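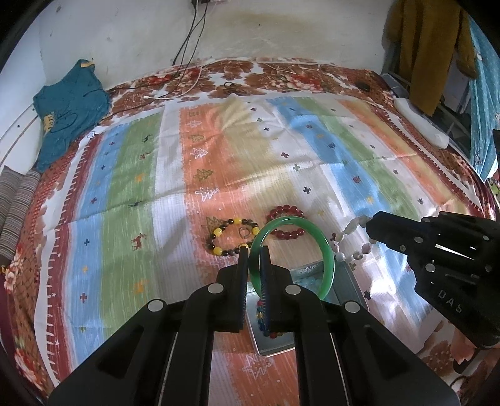

Sorting a jewelry pile is the chore I now give to anyone who asks me whether machines can do housework yet. It's small, it fits on a bed, and it finds every weak spot you can think of in one afternoon. A jade bangle is the friendly part. It's stiff, it's glossy, it keeps its shape, and two flat fingers can close on the lower edge and stand the whole ring up on its rim. Then you turn to the loose strand of white and cream beads lying on the bedspread and the fun stops, because a strand has no shape of its own and goes wherever it likes the second you pinch it. So I wrote up how I run this as a test at home, and you can copy it with whatever you own.

What you need

A shallow tray, a bed or a table with a cloth on it, and a mix of pieces: something rigid, a few stretchy bead bracelets, at least one long strand, and one tiny thing like a pendant. Don't tidy up first! I mean it. If your bedspread is busy and stripy, leave it on. A plain white table makes every machine look smarter than it is, and your house isn't a plain white table.

You also need two grippers. You can hold them yourself to start with, and I'd really push you to do that even if you have a motorized arm sitting there ready to go (mine is a Görtz, bought used, and it sulks). Doing the job by hand with only two stiff fingers per side teaches you more than a week of reading.

Step 1: Do it with your own hands

Sort the pile the normal way, once, and time it. I take 9 minutes for a good messy heap, untangling included. Write the number down somewhere you won't lose it, you'll want it later when you're feeling pleased with yourself.

Step 2: Do it with the grippers, rigid things first

Pick up the bangle. Come in from the side, low, and close gently until it stops wobbling. Tilt it, carry it over the tray, lower it until you feel it touch, and only then open. Most people let go too early and the thing rolls off. Do this a bunch of times until it's boring.

Next the bead bracelets. Round beads want to squirt out from between the pads, so aim for the gap between two beads and squeeze there. A stretchy one will sag into a long droop as you lift, so go higher than you think you need to before you move sideways.

Step 3: Use both sides for the strands

One gripper holds an end, the other slides along and takes the strand further down. Lift them together. If you try it with one, the tail drags across the cloth and picks up a friend on the way. I've had three bracelets come along for the ride, which looks great on video but doesn't count as sorting.

Step 4: Try the tiny thing

A small heart pendant is where I usually start muttering. It lies flat, the fingers are fatter than it is, and there's nothing to get under. My trick is to press on one side of the soft bedding so the other side tips up, then pinch. It doesn't work on a hard table. There you have to slide it to the edge and catch it.

Step 5: Let the machine have a go

Same pile, same cloth. Give it one kind of object at a time and keep score by kind, never one big total, or the easy pieces will hide the bad ones. I use a little free logging tool called Skivier, but a notebook is fine.

So, can they do it yet?

My honest scorecard on the Görtz: rigid pieces, yes, pretty much every time. Bracelets, most of the time, slowly. Long strands, sometimes, and only if nothing is tangled. Pendant, no. Siyabonga Mtshali has the same arm with softer pads and he gets the pendant now and then, so I've ordered a set from Helton and will redo the whole thing when they show up. He also recorded 500 pickups by hand before he let his arm try anything. I did 800 and I'm still losing to him on the pendant, so more isn't everything, I guess.

If you run it on your own stuff, please post your scores by kind in the comments, and say what cloth you used. I'd love to see somebody try it on a fluffy blanket.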